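Reading the council memoir

I finished Siiri Savolainen's memoir in October, later than I meant to. My copy is a library one and somebody before me had underlined half of chapter two in pencil.
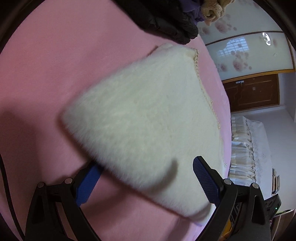

The book covers her two terms on the Riihimäki council and the election she lost by 29 votes. I went in expecting a lot of blame. There is some. She gives Aleksi Tikkanen, who ran her campaign, a hard time over the mailings that went out after early voting had started, and she says the party office stopped returning her calls in the last week. But most of the chapter is about her own choices, mainly the decision to skip the debate at the high school.

I was at that debate. Eero Seppälä had the stage almost to himself and talked about the bus routes for most of the evening. People were angry about the routes. Savolainen had voted for the cuts, and I think she would have lost votes by showing up too, just different ones. She doesn't consider that in the book.

The part on the school budget is the best thing in it. She prints the notes she took during the night session, with the crossings-out left in, and you can see her change her mind on page 102 and change it back a few pages later. I wish the rest had been written that way. The childhood chapters are slow and I skimmed the second one.

She is doing a reading at the library next month. The room holds 100 and the sign-up sheet was close to full when I returned the book. I put my name down. I would like to ask her about the bus vote, if there is time for questions.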